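4. Setting Up in the Dining Area

Your Tresik table cover goes on last, over whatever cloth you already own and are tired of washing. Allow it a full night to relax after unrolling. It has spent months in a tube and will hold a grudge.

Before you begin, look at the shelves nearest the table. Anything you use at meals should live there, at a height you can reach without standing on a chair. 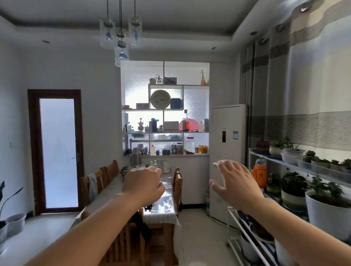
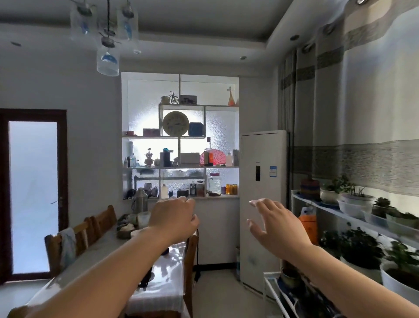

4.1 Fitting the cover

1. Take everything off the table. This includes the thermos.
2. Lay the fabric cloth first and let it hang over the front edge. Lace patterns show well under clear plastic. So do crumbs, so shake the cloth out.
3. Unroll the cover from the far end toward you.
4. Press from the center outward with a dry towel. Small bubbles leave on their own - large ones need to be asked.
5. Put the jars and bottles back at the far end, leaving the near end free for plates.

Caution: Do not set hot pans directly on the cover. Piyumi Majumder in our returns department has seen 29 of the resulting circles and does not need another.

4.2 Loading the shelves

1. Place heavy jars and sauces on the lowest shelf.
2. Keep the clock where you can see it from your seat.
3. Reserve the top ledge for ornaments, which will collect dust wherever you put them.

Note: If an air conditioner stands beside the table, aim it away from the folding fan and other light items. See section 3 for cleaning.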